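Neue Fingerbeläge und ein Nachmittag mit dem Handgreifer

Im Juni war das Greiferpaar fällig. Ich hatte es schon länger vor mir hergeschoben, weil die Beläge an den Innenseiten der Backen noch ganz ordentlich aussahen. Glattes Material hielten sie auch weiterhin fest. Bei Frottee rutschte aber immer öfter eine Falte durch, und dann zieht man nur noch an ein paar Schlingen statt am Stoff.

Ich schreibe hier auf, wie ich das Paar zerlegt, gereinigt und neu eingestellt habe, vor allem für mich selbst. Beim letzten Mal hatte ich mir nichts notiert und musste alles neu herausfinden.

Was ich gebraucht habe

Ersatzbeläge von Dromel, Isopropanol, fusselfreie Tücher, eine Pinzette, ein kleiner Innensechskant, Schleifpapier mit Körnung 400 und ein Tropfen Feinmechaniköl. Die Beläge haben eine Klebeschicht auf der Rückseite. Bei Texier gibt es welche zum Schrauben, die passen aber nicht auf meine Backen, das habe ich schon im Winter probiert.

Zerlegen und reinigen

Zuerst das Kabel von der Anzeige abziehen, dann die Backen ganz öffnen. Die alten Beläge gehen am besten ab, wenn man sie mit dem Föhn kurz anwärmt und von der Spitze her abzieht. Bei mir blieb an der linken Backe fast der ganze Kleber stehen. Den habe ich mit Isopropanol eingeweicht und nach ein paar Minuten abgerieben. Danach die Fläche leicht anschleifen und noch einmal abwischen.

In den Gelenken saß mehr Flusen, als ich gedacht hätte. Frottee fusselt stark, und an den Gelenkbolzen wickelt sich das Zeug mit der Zeit zu einem festen Ring auf. Mit der Pinzette kommt man heran, ohne die Bolzen ausbauen zu müssen. Öl nur ganz sparsam, sonst klebt dort nach einer Woche alles wieder fest und man hat außerdem Flecken auf dem Stoff.

Beläge setzen

Die neuen Beläge habe ich 2 mm hinter der Spitze angesetzt. Bündig sieht schöner aus, dann schält sich die Kante aber ab, sobald man flach über eine Unterlage fährt. Andrücken, Backen schließen, über Nacht mit einem Gummiband zusammenhalten. Am Morgen war alles fest.

Parallelität einstellen

Ein Blatt Papier zwischen die Backen, schließen, ziehen. Es soll oben und unten gleich schwer gehen. Bei mir klemmte es unten und war oben frei, also die Stellschraube rechts ein kleines Stück gelöst und wieder geprüft. Das dauert, und man dreht anfangs immer zu weit. Den Anschlag habe ich so gesetzt, dass der Öffnungsweg bei 83 mm endet. Mehr gibt die Mechanik zwar her, das Gestänge steht dann aber fast gestreckt und schließt ruckartig.

Probe am Stoff

Papier sagt wenig darüber, wie sich die Backen an einem dicken, weichen Stück verhalten. Zum Prüfen nehme ich deshalb weißes Frottee mit rosa Rand, auf einer bunt bedruckten Unterlage. Gegriffen wird im unteren Teil, wo sich der Stoff zu einer schmalen Falte zusammenlegen lässt. Der zweite Greifer kommt von der Seite dazu. Mir geht es dabei um den Druck der beiden dunkelblauen Beläge: Sie sollen von links und rechts gegen den Stoff anliegen, ohne dass eine Backe ihn zur anderen hinüberschiebt.

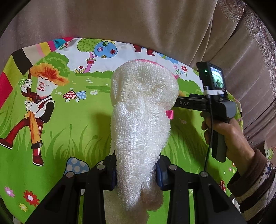 Kamera und Anzeige

Nach jedem Eingriff an den Backen prüfe ich auch die Kamera. Die Halterung hatte ich beim Reinigen leicht verdreht, gemerkt habe ich es erst am schiefen Bild. Gerade richten, Schraube handfest anziehen, Linse mit einem frischen Tuch abwischen – nicht mit dem, an dem noch Kleberreste hängen. Das Kabel muss so viel Spiel haben, dass es beim Schließen nicht am Gelenk scheuert.

Die Aufzeichnung läuft bei mir über Cusus. Dort habe ich die Werte für offen und geschlossen neu angelernt und das Profil unter Okville 2 gespeichert. Das alte Profil bleibt vorerst liegen, falls ich die alten Werte noch einmal vergleichen will.

Offen ist noch der Griff. Am rechten Gerät hat die Taste etwas Spiel, und ich weiß nicht, ob das am Taster selbst oder am Gehäuse liegt. Dafür müsste ich die Griffschale öffnen, und die ist innen nur geclipst. Das mache ich, wenn ich Ersatzclips da habe.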